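# How we added pick-and-pack automation without making everybody miserable

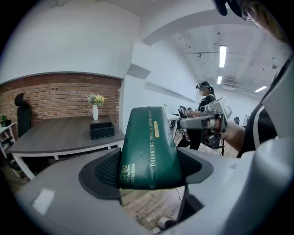
I run the packing side at Bellis, and back in September we started teaching the sorting arms to handle small cases and boxes so my crew could quit doing it for eight hours straight. A few people have asked me how we set it up, so I'm writing down the steps I'd follow if I had to do it over (and I might, the second site wants in!).

You don't need to be an engineer for this. I'm sure not one. You do need people who know the job with their hands, and that's your packers.

## Step 1: Write down the boring parts

Before anybody touched a gripper, I sat with Dolores Hutchins for a whole shift and wrote down every move she made. Pick up, turn, check the label, set down, slide over. She's been packing longer than I've been working, and half of what she does she had never said out loud. She squeezes a hard case near the middle but holds a soft pouch by the top seam, for instance. Get that stuff on paper first.

Then mark each move with one of these:

- **Glad to lose it** (ours: turning cases label-up, all day long)
- **Don't care**
- **Hands off, that's mine** (ours: final check before the lid goes on)

Let the packers do the marking. I tried doing it myself the first time and got it wrong on nearly every line.

## Step 2: Set aside real time for demonstrations

The arms learn from people doing the task with hand-held grippers. Each time you do the move start to finish, that's one demonstration. Our plan called for 569 of them on the first task, and we figured we'd squeeze them in between orders. Bad idea! Orders always win.

What worked was taking people off the line completely, in blocks. Trinity Schumacher built the schedule, and demonstration time counts as regular paid hours, same rate, no quota. Put that in writing.

## Step 3: Go slow, then a little less slow

My tips for whoever's holding the gripper:

1. Close the fingers all the way before you lift.
2. Keep your wrist easy. If you're clenching, stop and shake it out.
3. Start from a slightly different spot each time.
4. If you drop something, say so and mark that one as a miss. Don't hide it.
5. Switch off with your partner before you're tired.

Yevhen Derkach did 100 in his first block and then couldn't open a jar at dinner, so please take number five seriously.

## Step 4: Run the arm next to a person

We put the first arm on one lane, with a packer at the same lane who could pause it any time. Keep the pause button within reach of the person, and don't ask them to explain every stop. Wai-kit Kan paused it a lot in the beginning. Most of those pauses pointed at something we needed to fix, mainly shiny cases sliding when they got set down on a slope.

We waited for 1,000 picks on that lane before even talking about a second one.

## Step 5: Settle the job question early

Everybody's going to ask it, so have a real answer ready. Ours was that no hours would get cut on the lanes with arms, and that 4 people would move into new spots: two on demonstrations, two on exceptions (crushed corners, missing labels, weird returns). Delphine Tillman took one of the exceptions jobs and likes it way better than the line. Dolores tried demonstrations and went back to packing after a while, and that needs to be okay too.

One thing I didn't see coming was how quiet the lane got. People used to chat while they turned cases, and with the arm doing it they ended up standing farther apart. We moved the exceptions table closer so there's somebody to talk to again.

## Step 6: Check in on Fridays

Fifteen minutes, standing up, before lunch. I ask what the arm did that bugged them and what they'd like it to take next. Write both down and bring the list back the following week, with whatever got fixed crossed off. Right now the top request is flattening empty cartons, and I haven't figured that one out yet.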